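A pressa de chegar e o preço de não parar

Opinião
7 Mar 2018

Durante muitos anos, quem ia da costa para o interior parava em Amato. Não havia escolha. A estrada antiga passava pelo meio da vila, entre a farmácia e o largo, e os camiões demoravam tanto a fazer a curva da igreja que os condutores de trás desligavam o motor e iam beber café. A variante abriu em 1983 e, desde então, só entra em Amato quem lá vive ou quem se engana na saída.

Cresci a ouvir dizer que a variante matou a vila. Também ouvi, às vezes das mesmas pessoas, que antes dela não se podia abrir uma janela por causa do fumo. As duas queixas são justas. O que me interessa é o que fizemos depois com o tempo que a estrada nova nos deu, e a minha opinião é que o gastámos mal.

O percurso entre Amato e Livurach encurtou dez minutos. Parece pouco, mas dez minutos para cada lado, todos os dias úteis, somam muitas horas ao fim de um ano. Na altura, os defensores da obra diziam que essas horas iam ser devolvidas às famílias. Os pais chegariam a casa ainda com luz, haveria tempo para a horta, para os trabalhos da escola, para a banda.
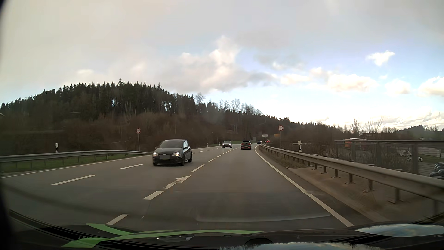

O que aconteceu foi que as pessoas passaram a aceitar empregos mais longe. Quem trabalhava em Livurach começou a olhar para Trotolano, que antes ficava fora de alcance. O centro de saúde de Amato perdeu as consultas de pediatria, com o argumento de que Livurach estava agora perto. A repartição de finanças fechou pela mesma razão. A escola secundária nunca chegou a ser construída, apesar de haver terreno reservado, e os alunos vão de autocarro. Cada uma destas decisões, tomada sozinha, tinha a sua lógica. Juntas, obrigaram a vila inteira a viver dentro do carro.

Não estou a acusar a estrada. Uma estrada é uma obra pública como outra qualquer e esta foi bem feita. O erro foi tratar a distância como se fosse apenas uma questão de minutos. Quando um serviço muda para uma terra que fica a pouco tempo de automóvel, continua longe para quem não conduz. Uma mulher de oitenta anos que ia a pé levantar a reforma precisa agora de um filho com carta e com a manhã livre. Nos mapas que acompanham os estudos de acessibilidade, essa mulher aparece servida, porque a casa dela fica dentro do círculo.

Amato tinha 3327 habitantes no recenseamento que a junta ainda cita nos seus documentos. O número aparece no plano de actividades, no sítio da internet e numa placa à entrada do pavilhão. Há anos que o limiar dos 3000 serve para decidir quem mantém balcão de correios, quem tem médico fixo e quem recebe apenas uma carrinha. É natural que a junta se agarre ao número antigo. Mas basta descer a rua principal numa manhã de semana para perceber que muitas das pessoas contadas só lá estão para dormir.

Há uns tempos propôs-se reabrir o mercado coberto. O edifício está em bom estado, tem água, tem bancas de pedra e uma boa cobertura. A discussão durou meses e andou sempre à volta do estacionamento. Onde é que os clientes iam deixar os carros? Seria preciso derrubar o muro do adro? O espaço chegava para uma carrinha dar a volta? Assisti a duas das sessões e em nenhuma se perguntou o que é que se ia vender, ou a que horas é que uma pessoa que sai às sete e volta às oito da noite podia comprar fosse o que fosse.

É neste ponto que costumo perder a simpatia dos meus vizinhos. Acho que o problema do mercado é um problema de horas. Uma terra onde quase toda a gente trabalha fora não consegue manter um comércio que abre às nove e fecha às seis. Pode ter estacionamento até ao rio. As lojas estarão vazias durante o dia e fechadas quando as pessoas chegam, e ao sábado essas pessoas irão ao centro comercial de Trotolano, que está aberto, tem cinema e vende tudo.

Em Livurach fizeram uma experiência que merecia mais atenção. O mercado de lá abre duas vezes por semana ao fim da tarde e fica aberto até às nove e meia. Começou em Dezembro, com frio e chuva, o que não ajudava ninguém. As primeiras semanas foram fracas e o jornal local deu a coisa por enterrada. Depois a padaria passou a fazer uma segunda fornada nesses dias, a biblioteca acertou o horário pelo do mercado e uma das peixarias conseguiu peixe da tarde. Hoje há quem apanhe o autocarro anterior para lá chegar a tempo. Não resolveu a vida a ninguém, mas há gente na rua, e a farmácia do lado também prolongou o horário.

Quando falo disto em Amato, respondem-me que Livurach é maior. É verdade. Também me dizem que os comerciantes de Amato são velhos e não querem trabalhar à noite, e isso é verdade em parte. Alguns têm mais de setenta anos e estão cansados. Outros fariam a troca de bom grado se a câmara lhes permitisse fechar de manhã sem perder o apoio ao comércio tradicional, que exige um horário mínimo durante o dia. O regulamento foi escrito para uma vila que já não existe. Mudá-lo custa uma reunião e uma publicação em edital.

O mesmo raciocínio serve para os autocarros. A carreira de Trotolano tem sete viagens por dia, e quatro delas fazem-se entre as dez da manhã e as quatro da tarde, quando quem trabalha está a trabalhar e quem estuda está na escola. A última sai de Trotolano às sete menos um quarto. Qualquer pessoa que saia às sete tem de ir de carro, e o operador conclui depois que não há procura ao fim do dia. Não pode haver procura por um autocarro que não existe. Bastava deslocar uma das viagens do meio da tarde para as sete e meia e esperar um ano antes de fazer contas.

Um ano é importante. As pessoas organizam a vida em função do que julgam garantido. Quem vendeu o segundo carro confiando numa carreira nova, e a viu desaparecer ao fim de três meses, não volta a cair nessa. As experiências curtas parecem prudentes e saem caras, porque produzem sempre o mesmo resultado e gastam a confiança que restava.

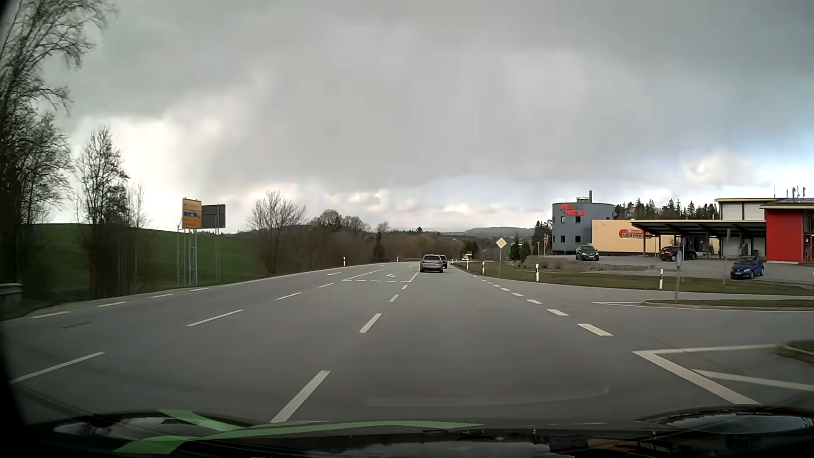 O que se podia fazer com pouco dinheiro

Não sou técnico de planeamento e desconfio de quem escreve num jornal como se tivesse um ministério à disposição. Limito-me ao que já vi funcionar ou ao que custa pouco experimentar.

A primeira coisa é acertar horários. Junta, biblioteca, posto médico, correios e mercado deviam ter uma tarde comum, de preferência duas, em que estivessem todos abertos até depois do jantar. Uma pessoa que chega a casa às oito não sai outra vez para comprar alfaces. Sai se puder, na mesma volta, levantar uma encomenda, devolver um livro e pedir uma certidão. Isto exige que os serviços falem uns com os outros. Exige também que se pague a quem trabalha fora de horas, e convém dizê-lo à partida, para que a conta não acabe por cair sobre as funcionárias do costume.

A segunda é deixar de medir a proximidade em minutos de automóvel. Sempre que se discute o fecho de um serviço, devia ser obrigatório apresentar o tempo de ida e volta em transporte público, num dia normal, com a espera incluída. De Amato ao hospital de Livurach são poucos minutos pela variante. De autocarro, com uma consulta às onze, perde-se o dia.

A terceira é arranjar trabalho na vila para uma parte de quem sai. Neste assunto há mais conversa do que resultados, e a antiga fábrica Stamwood é o melhor exemplo. Desde que deixou de serrar madeira já foi, no papel, museu, incubadora de empresas e residência de estudantes. Cada projecto trouxe uma maqueta e uma visita oficial. Entretanto, os escritórios da entrada, que têm aquecimento e boas janelas, estão fechados à chave. Podiam ser arrendados amanhã, a preço baixo, às pessoas de Amato que já fazem parte do seu trabalho ao computador e que vão todos os dias a Trotolano sentar-se diante de outro computador. Seriam poucas. Mas almoçavam na vila, e um restaurante que serve almoços aguenta-se melhor do que um que só abre ao domingo.

A velha ideia do nó

Volta e meia aparece a proposta de construir um segundo nó de acesso à variante, do lado norte. Vai aparecer outra vez nas próximas eleições e terá, como sempre, o apoio de quase todos os partidos. O argumento é que poupa tempo a quem mora nas urbanizações novas. Poupa, com certeza, e percebo quem o defende, porque quem passa parte do dia ao volante dá valor a cada volta que evita.

Mesmo assim, sou contra. O dinheiro do nó dava para pagar muitos anos de autocarros ao fim do dia e as obras miúdas de que o mercado precisa. E já sabemos o que acontece aos minutos poupados, porque fizemos essa experiência uma vez, em ponto grande. Foram para empregos mais distantes e para serviços concentrados noutro sítio. Antes de pedir mais uma ligação, a câmara devia explicar o que tenciona manter aberto em Amato para quem lá chega.

A discussão do orçamento é pública e as propostas podem ser entregues por escrito na junta. O balcão fecha às quatro e meia.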